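Posting some notes on posterior vitreous detachment, since the same four questions came up all through April. General information only. Your own eye needs its own exam.

1/ The vitreous is mostly water held in a network of collagen fibers and hyaluronic acid. In youth it is a firm gel attached to the retina. The attachment is strongest at the front edge (the vitreous base), the optic disc, the macula and along the larger vessels.

2/ With age the gel liquefies in pockets. At some point fluid passes behind it and the back surface separates from the retina. That separation is a PVD. Most people over 70 have had one in at least one eye. Many never noticed.

3/ Symptoms: new floaters, often one large ring or cobweb, and brief arcs of light at the outer edge of vision, easier to see in the dark. The ring is the old attachment around the optic disc (Weiss ring). The flashes come from the gel pulling on the retina, which can only signal light. 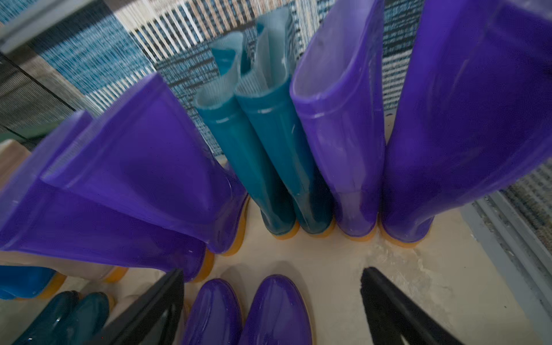 Teal pair and a purple one, by the striped rug.

4/ A PVD alone needs no treatment. The concern is a retinal tear where the gel is stuck too firmly. Fluid can then get through the tear and lift the retina. That is a detachment, and it is an emergency.

5/ Same-day call: a sudden shower of small dark specks, a curtain or shadow moving in from one side, flashes that are increasing, or a drop in central vision. Don't wait to see if it settles overnight.

6/ The exam is dilated, with scleral depression if the far edge can't be seen otherwise. Depression is pressure on the outside of the eye with a blunt probe. Uncomfortable, short. Arrange a ride home.

7/ Pigment cells in the front of the vitreous ("tobacco dust") raise the odds of a tear a lot. So does blood. If blood blocks the view we use B-scan ultrasound and repeat the exam at short intervals.

8/ Kazimír Doležal went through our clinic log at Gallberg: 1091 visits for new flashes or floaters. 260 were coded as first-eye PVD with a complete Weiss ring, and 243 of those came back for the second check. I'd like the other 17 to have come back too.

9/ Why a second check: a small share of tears show up in the weeks after a clean first exam, while the separation is still finishing. We book four to six weeks out, sooner with any blood or lattice.

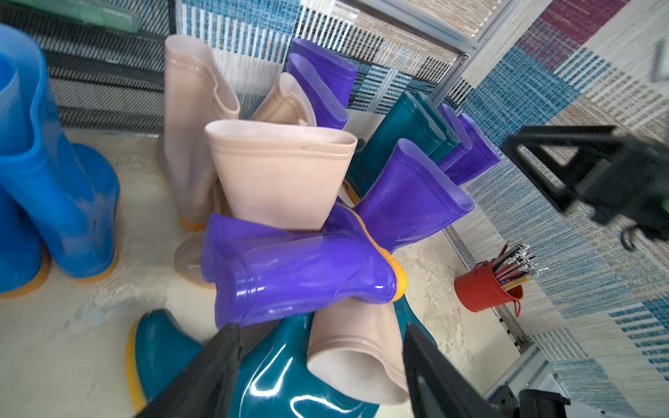 Purple boot on its side, teal one underneath.

10/ A tear found early is usually sealed with laser or freezing, in the office. The scar takes a week or two to reach full strength. It does not remove floaters. People are often disappointed by this, so I say it before the laser and again after.

11/ Natnael Gashaw asked about exercise. The evidence for restricting it after an uncomplicated PVD is thin. I allow walking and desk work at once, and ask people to skip contact sports until the second check – that part is habit more than data.

12/ Risk goes up with nearsightedness, past cataract surgery, eye injury, lattice, and a tear or detachment in the other eye or in a close relative. Tell whoever is examining you about any of these, even if the form didn't ask.

13/ Correction to 3: flashes can also be migraine. Those tend to be zigzag, shimmer, spread over 20 minutes or so and show in both eyes. Cover one eye, then the other, and note what you see.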